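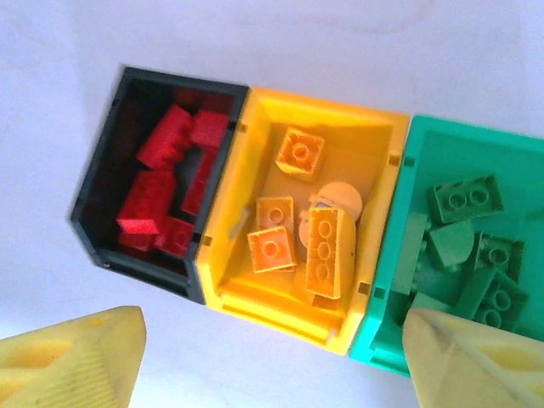

Ritva Hyvönen wants to know whether Sturden are really playing the whole first album this time, or whether the poster is stretching it again like it did for the spring shows.

They are, Ritva! All of it, in order, including the eight-minute one with the harmonium that half of you use as a bar break. I asked their bass player twice and got the same answer both times. After that comes a short set of newer stuff, and I don't know what's in it because they wouldn't tell me.

Since I've been getting the same handful of emails all week, I'm putting the rest of my answers up as well. I run the door and do the booking, so if something here is wrong it's my fault.

When is it and where?

20 December 2022, at Plekulham Hall. Go in by the side entrance on the canal path. The big front doors stay shut for shows (people still rattle them every single time).

What time should I turn up?

Doors at seven. Skornov go on first, at half past, and I'd really like you to see them. They're a duo, drums and a very loud baritone guitar, and the singer has one of those voices that makes you put your drink down. Sturden start at nine. We have to be quiet by eleven, and we stick to that these days.

Can I still get a ticket?

Probably, if you're quick. The hall holds 600 standing and the balcony went on the first morning. I'm keeping a few back for the door, cash or card, but I can't promise you one if you stroll up at nine. Please don't email me asking to put one aside, I lose track of them and then I feel terrible.

My friend can't come. Can I pass her ticket on?

Yes, just bring it. We scan the code and don't look at the name. If you'd like to sell it, post in the comments under the show listing and ask what you paid. I take down anything priced higher.

Is it all ages?

14 and up, and under 16s need an adult with them. I know that's annoying for some of you with younger kids who love the band. It's in the hall's license and I can't bend it. There's talk of a matinee in May, so keep an eye out.

How loud is it going to be?

Loud! Skornov especially. We have free foam earplugs in the bowl by the coat check, and proper reusable ones for $10 at the merch table. The back left corner under the balcony is the gentlest spot in the room, and the sound's pretty good there too.

Is there anywhere to sit?

Downstairs, only the bench along the right-hand wall, and I keep that for people who need it. Drop me a line beforehand and I'll put your name on a spot. There's a ramp at the side entrance and the accessible restroom is on the same level as the stage. The balcony is stairs only, sorry.

Wasn't Katayama supposed to be on the bill?

She was, and I'm sad about it too. Her tour got moved and the dates ran into each other. She's still hoping to do a solo night with us later on, just her and the piano, and I'll shout about it the minute we've agreed on a date. If you bought your ticket only for her, write to me before the show and I'll refund you.

Can I bring a camera?

Phones are fine, within reason. For anything with a lens that comes off, ask me first. Photographers get the first 2 songs of each set from the front, no flash, and then it's back into the crowd with everybody else.

Will there be vinyl?

The reissue of the first album, yes, on black only. Sturden are bringing four boxes and they won't last, so I'd buy it on your way in and leave it at the coat check. We'll tag it with your coat and there's no extra charge.

What about getting home?

The last bus toward the station leaves from the bridge at 11:20, and you'll make it if you don't hang around for the encore chat. Parking by the hall is for the bands. The lot behind the library is free after six.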